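3.2 Choosing a word for the thing with a hole in it

Naming studies tend to pick objects that everyone agrees on, such as cups, dogs and the long-suffering banana. We were more interested in what people say when agreement runs out. Our second set of items was made up of plain shapes with an opening in the middle, and we asked 109 adults in the towns of Halliday and Tivum to type the first noun that came to mind. They had 20 seconds for each item. Most needed far less, and a few used all of it to type "thing".

Answers were grouped by hand, with spelling mistakes forgiven and jokes kept. The Beketti word list, which we had hoped would do this for us, has one entry for "frame" and files it under snooker. We therefore made our own groups, and two of the authors sorted every answer separately before comparing notes — a process that was slower than planned and not always cordial.

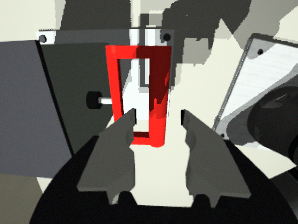
Figure 2. A red rectangular frame, taller than it is wide, in a computer-rendered view.

For shapes of this sort, "frame" was the most common answer in both towns, followed by "window" and "door". The last of these came almost wholly from Halliday. We have no theory about Halliday. Colour words turned up in 19 answers, although the instructions had asked for a noun and nothing else, and one person wrote "rectangle (sorry)".

Earlier work with the Fluvasier naming task treats such spread as noise and trims the rarer answers before analysis. We kept ours. A speaker who says "window" has told us something about the opening, while one who says "frame" has settled on the edge, and throwing either away would leave us with a very tidy table about very little. Section 3.3 gives the same counts split by age.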